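Notebook, May. Loan ledger reconciliation, student and thin-file segment. Entry by U. Ogola, comments from A. Kashindye where marked AK.

Picked up at 9:30 where the last entry stopped. Open item is the mismatch between the balances Uken holds for secured cards and the balances Teoh sends back after month end. The batch has 1010 accounts, all opened with a deposit. On 66 of them the two balances differ. Everything else ties to the cent.

First pass: sorted the 66 by size of difference. No cluster at any fee amount, so not a missed annual fee. Sorted by statement close date and the pattern showed up right away. All of them close in the last 2 days of the month. Uken takes its snapshot at midnight on the last calendar day. Teoh takes the balance as of the last posted batch, and the batch runs at 4 in the morning. Payments made on the evening of the last day are in one and missing from the other.

Checked this by hand on a handful of accounts. Took the Teoh balance, added back every payment with a posting stamp after midnight, compared to Uken. Matched on all but one. The odd one has a returned payment, reversed the next day with a backdated effective date. Set it aside, see below.

Effect on the borrower: the balance reported to the bureau file is the Uken number. Someone who pays on the last evening gets reported with the full balance, even though Teoh shows the account as paid. On a card with a small limit that moves utilization a lot. A card with a $300 limit and a $270 balance reports at 90 percent. Same card an evening later would report at zero.

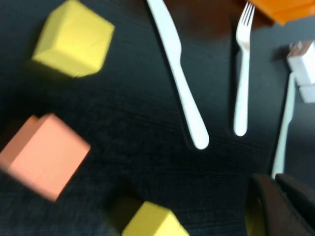
Does a high reported balance in one month count as a late payment?
It is a separate field. Payment status stays current as long as the minimum posts by the due date, and the balance field only feeds utilization. Utilization is recalculated from whatever is reported next, so in most scoring models the effect is gone once a lower balance comes through.

Wrote that out in full because the support desk keeps merging the two in their notes. The tickets say "reported late" when the customer means "reported high." Need to get the ticket category split before we can count either one.

AK: agree on the split. Also check trended data. Some newer models look at balance history over many months, and for those the high month does not vanish. Support should not promise that it will.

Fair point. Changed the draft reply text from "will have no lasting effect" to "is replaced by the next reported balance in many scoring models."

Next, the fix. Options considered:

a) Move the Uken snapshot to after the Teoh batch. Cleanest. Needs the Kundon export job moved as well, as it reads the snapshot table and starts at 1:15. Kundon fails without an error if the table is empty, writes a zero-row file and exits clean. Would want a row count check in front of it before touching the schedule.

b) Leave the snapshot alone and apply late payments as an adjustment. More code, and it puts a second definition of balance into the system. Against.

c) Move statement close dates off the month end. Changes customer due dates, needs notice letters. Slow. Against for now.

Going with (a). Ran it on the test copy with the snapshot at 5:00 and Kundon at 5:45. Mismatches fell to the single returned-payment account. Run time on Kundon unchanged.

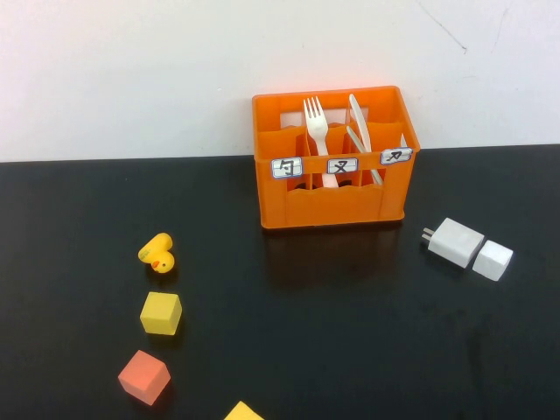 The returned-payment account needs its own rule. Teoh backdates the reversal to the original payment date. Uken books it on the day it arrives. So for one day Uken shows the lower balance and Teoh the higher, and if that day is the snapshot day the file goes out wrong in the borrower's favor. Then the next file jumps. To the borrower this looks like an unexplained increase, and it will come in as a dispute.

Asked Sisard support whether the effective date can be passed through in the return message. Their field list has it as optional. We are not reading it at present. Parser change is small, a date field in a fixed position, but the test files we have from them leave it blank, so I can't confirm the format. Requested a populated sample.

AK: until the sample arrives, put a hold flag on any account with a return in the last few days of the month and review by hand. Volume is low enough.

Done. Flag is RTN_HOLD, set by the nightly job, cleared manually. Clearing requires initials.

Side note on deposits. The deposit is held in a separate ledger and must not be netted against the card balance in the bureau file. Confirmed that neither system nets it. One of the old worksheets does, in column H. Deleted the worksheet from the shared folder and left a copy in archive.

Still open:
Row count check in front of Kundon, Ogola.
Ticket category split, Kashindye.
Populated return file from Sisard, waiting.
Rerun the full batch after the next month end with the new schedule and paste the mismatch count under this entry.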